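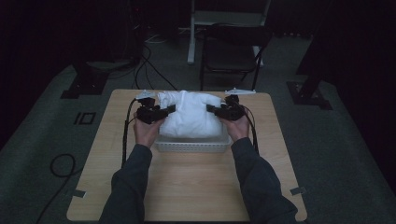 Slide 1. Title and hello

Lining up two hands and three clocks: the Brisitz replay and labelling tools
Tsion Alemayehu, Trarkineck
Stemden meetup, 21 Sep 2023

Say who I am. Software side of the group, mostly log formats and the labelling tool. Rocío Vergara wrote the segmenter and is in the room, so hard questions about that go to her.

Leave the title slide up while people sit down. Both grippers are on the cloth, cloth is partly in the basket, head camera view. It's the view most of the talk comes back to.

Slide 2. What the talk covers

Clocks first, then grip state, then cutting a recording into pieces, then the review tool. Policy training gets one slide at the end. If someone asks about network architecture early, park it.

Mention that the slides will be on the Stemden page afterwards and the config file goes with them.

Slide 3. What a recording has in it

One head stream. One stream from each gripper camera. Finger opening from each gripper. Pose for each gripper and for the head.

Both grippers are cabled, so both share the logging machine's clock once the data arrives. The head stream has its own clock. Say this slowly, people assume cabled means synchronised. The arrival stamp tells you when the machine got the packet. It doesn't tell you when the shutter opened.

Our set for this talk is 900 recordings of two-handed cloth work. All numbers from here on refer to that set.

Slide 4. Why cloth hurts when the clocks are wrong

Rigid parts are forgiving. If you're one image late on a box, the box looks the same. A cloth changes shape the moment the fingers open, so a late image shows a slack cloth against a label that says "held".

With two hands there's a second problem. The left and right streams can each be fine against the head and still be off from one another. The policy then learns that one hand lets go before the other. Joscha Sperling spotted this in replay before any of our checks did. The arm on the test bench released left, waited, released right, every time, and he went back to the logs and found the offset sitting there.

Pause for the plot. Top trace is left opening, bottom trace is right opening.

Slide 5. How we align

Step one: a clap at the start of the recording. Operator closes both grippers together, twice. Gives a sharp edge in both opening traces and a visible event in the head view.

Step two: coarse offset from the clap.

Step three: fine offset from motion. We take rotation speed from each gripper's pose and rotation speed from its own camera images, then slide one against the other until they match best.

Step four: the same again for the head.

Step five: re-check at the end of the recording. If the start and end offsets disagree, we fit a line through them and flag the file for drift.

Don't read out the equations. They're in the backup slides.

Of the 900, 131 were flagged for drift. Most of those came right with the line fit. The remainder were binned, and I'd bin them again. A bad offset costs more in training than a missing recording.

Slide 6. Grip state is a separate question from finger opening

This is the slide to spend time on.

The opening value says how far apart the fingers are. We wanted a label that says whether the gripper has hold of something. On a rigid part you can get away with a threshold. With cloth the opening depends on how much got bunched up between the pads. A single layer pinched at the edge reads almost the same as empty and closed. A thick fold reads the same as fingers that are still on their way in. 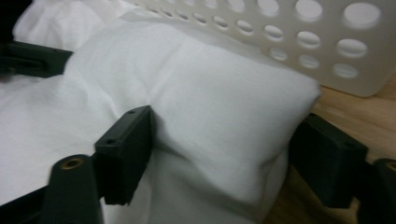
Gripper camera: thick fold of white cloth between the two finger pads, basket behind.

Point at the fold. The cloth bulges up between the pads, so at this moment the pads are a fair way apart with the cloth well and truly between them. A threshold tuned on thin pinches calls this open.

What the label uses now:
- opening, and how fast it's changing
- a small classifier on the crop around the pads, from the gripper's own camera
- a hold time, so the label can't flip on a single image

The pads are fixed relative to the camera apart from the open and close motion, so the crop can be computed from the opening value. No detector needed. Delia Saavedra had a detector in there for a while and it kept finding "pads" in the gripper's other dark parts. Taking it out made the thing faster and better.

Blur: gripper images smear when the hand moves. We kept blurred images in the classifier's training set. Dropping them gave nicer validation numbers and worse labels on real recordings, especially in the lift, where you need it most.

White on white: a white cloth in front of a light basket leaves little edge to work with. The classifier mostly looks at shading on the fold next to the pad. We checked with occlusion maps, backup slide if asked.

Slide 7. Cutting recordings into segments

Grip state from both hands gives four combinations: neither, left only, right only, both. Segment boundaries go where the combination changes and stays changed.

That gets us most of the way. The cases it misses:
- regrasp, where a hand lets go and takes hold again nearby
- dragging cloth over the basket rim with no change in grip
- the operator resting with both grippers closed on nothing

Rocío's segmenter adds gripper height and speed. The table height comes from a short calibration where each gripper touches the tabletop at the corners. Do that again any time the table moves, even a little. We had a week of recordings where every "lift" started under the table according to the software.

Resting is trimmed automatically if both grippers are still. Regrasp goes to a person.

Slide 8. Review tool

Live demo if the projector behaves. Otherwise the screen capture.

Left panel head view, right panel the two gripper views stacked, traces along the bottom. Scrubbing moves everything together using the aligned clocks. The old version scrubbed by image index and that hid sync faults from the people best placed to find them.

Keys: J and K step, B drops a boundary, X deletes one, F flags the file. Show F twice, people forget it exists.

Graciela Zapata did most of the labelling and asked for one change above all others: show the raw opening trace under the computed label, always, no toggle. We did it. Disagreements are now obvious and she fixes them without opening a second window.

There are 14 rejection reasons in the drop-down at the moment. Too many. We use four of them regularly and will fold the rest into a free text field in October.

Slide 9. What changed downstream

Same policy, same training settings, old labels against new ones. The staggered release went away. Lifting the cloth clear of the basket got better. Placing it didn't change much, and I don't think labels are the trouble there. Looks more like a planning horizon problem, still being worked on.

If asked whether we retuned the policy for the new labels: no.

Slide 10. Things that still don't work

Single layer pinches. The classifier is unsure and so are the labellers.

One hand blocking the other. When the left gripper passes in front of the right, the head view can't settle an argument between the gripper view and the opening trace.

Alignment when the operator holds still. No motion, nothing to correlate, so the fine step falls back on the clap alone. The tool prints a warning. It should probably refuse.

Carrasco's cloth set has no clap at the start. We can read the files but not align them to the same standard, so they're left out of everything shown today.

Slide 11. Running it yourselves

Order matters: import, align, grip state, segment, review, export. Running grip state before align won't crash, it will just give wrong answers. Joscha is adding a check for that.

Keep the raw logs. Every stage writes beside them and never over them. We've rerun the whole set three times since the first pass.

Questions

Repeat each question into the mic for the people at the back. Backup slides start at 12: offset maths, occlusion maps, calibration steps, config file.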